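Looking After Your Phone at Home
Advice sheet, Etby Household Service

1. Storage
Remove apps unused for six months. On a 64 GB handset this commonly frees more than 6 GB. Keep photographs you need in a second place first.

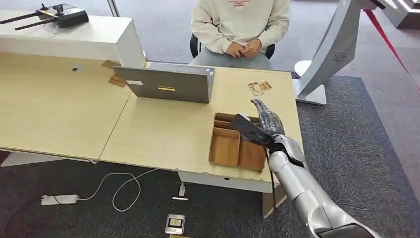
2. Charging
Use a hard, flat surface, away from bedding. Unplug the charger by the plug, never by the cable.

3. Cleaning
Switch off the handset and wipe it with a soft, barely damp cloth. Do not spray liquid into the ports.

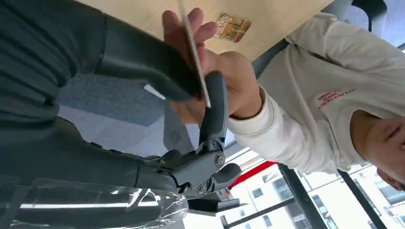
May I charge my phone overnight?
Most recent handsets stop drawing power when full, but the case should be removed if it becomes warm.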